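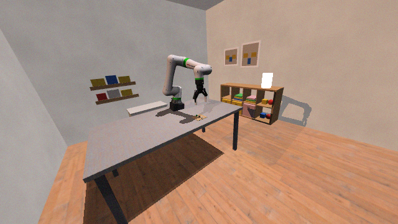
The sim room, arm over the table. Ovora open day, June.

Notes typed up on the train, sorry for the state of them.

Got to Ovora at 10, sign-in, coffee, straight upstairs. No factory floor on this visit, it's all software. Whole point of the day was the planning stack they run in simulation before anything goes near hardware. Kamala Bhat did the intro, quick, good, hardly any slides. Then we split into groups of 3 and got a workstation each.

Our station was the planner. It's called Vativton, and it sits between perception and the joint controller. Perception hands over poses for whatever is on the table, planner picks a grasp and a path, controller follows it. Sounds plain. Most of the questions were about the handoffs.

Things I wrote down:

Test suite is 267 tasks, all small tabletop stuff. Runs overnight. Pass rate last night was 93 percent and they put the failures up on the wall screen for visitors, which I liked.

Collision checking covers the table and the furniture, even things the arm has no business reaching. Asked why bother. Usha Lobo said the task files get reused with the table moved, and they got tired of editing the list by hand.

Approach is planned in two legs. A coarse move to a point over the object, then a slow straight line down with perception refreshed in between. If the pose has shifted too far between the two readings it replans from the top. The threshold is a setting in a text file, we got to change it. Set it too tight and the arm just dithers, replanning forever. Fun to watch for a minute.
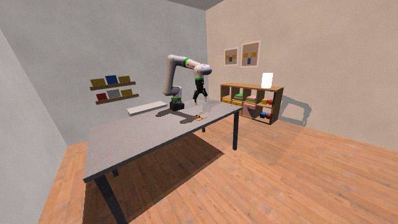
Sibusiso Msimang thought the threshold shouldn't be a fixed number at all, it ought to scale with the size of the object, and a slip that's fine on a book is hopeless on a die. Long back and forth over that. Usha wants to try it, but every old result would need rerunning and the overnight slot is allready full.

Lunch was sandwiches. Moving on.

Afternoon was perception, run by Hedvika Doležal. More my thing. Small objects close together on one board, and the software has to give each its own pose. She showed us the pose overlay live. Shadows are left in on purpose, the arm's own shadow too, and she has a log of every time a shadow edge got read as an object edge. Longer log than I expected. Dice are a pain apparently, the pips throw off the corner finder. Her fix is to fit the outline first and look at the pips after.

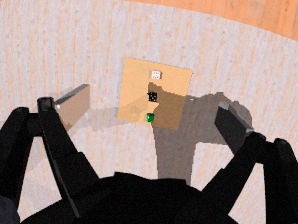

From the gripper side: two dice and a green cube on the board.

Didn't get to the tooling talk, it clashed. Somebody said the replay viewer was the best part, you can scrub back to any planner decision and see the paths it threw out. Will ask for teh slides.

Jorusley visit is next, same group. Bring a charger, the sockets at Ovora were all taken by lunch.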